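3.2 Small items and the shared table

Next the desk clutter. Of the 524 objects logged at the Sarıgül site, most were small enough to close a fist around — lighters, pens, clips, rolls of tape, chargers. Cheap things. Hardly ever bought on purpose, going by what the households told us, and hardly ever thrown out either. The Drirnden inventory had the same pattern but fewer chargers.

Sorting followed the house rule of each table, not ours. Some people sort by use (writing, fixing, charging), others just by size. A third way, which we hadnt planned for, was by whether the thing still mattered: if yes, in the box; if unsure, left out on the cloth. We coded this last one as "parking". It came up in 36 sessions and we think it is under-reported, becuase a parked object looks the same as a forgotten one once the session is over.

Containers matter more than we expected. A shallow one with low sides gets filled in one layer and people can still see what they have. Deep boxes get dug through, and then everything comes out again. Cables mostly stay out of both. Too springy, and usually still wanted. Lighters and pens — picked up early, as a rule, being easy to hold and easy to name. Printed lighters got talked about more than plain ones, the slogans being read aloud in several homes. Coding of the talk is in the Branamham appendix.

Figure 2 has two views of one table with a bright cloth.

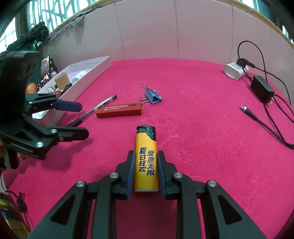
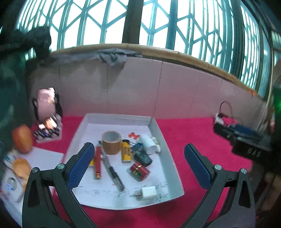 Figure 2. Small household items on the cloth and in an open white container. Lighter and cables, first view; tape roll in the container, second view.

Necati Aydoğan, reading a draft of this section, objected to the word clutter. His point was that a roll of tape in a tray is already put away as far as the owner is concerned, and that we were marking it as untidy only on account of its neighbours. He would split the category by whether the owner can find the thing without looking. We have kept the term for now, with his split added to the coding sheet for the August round.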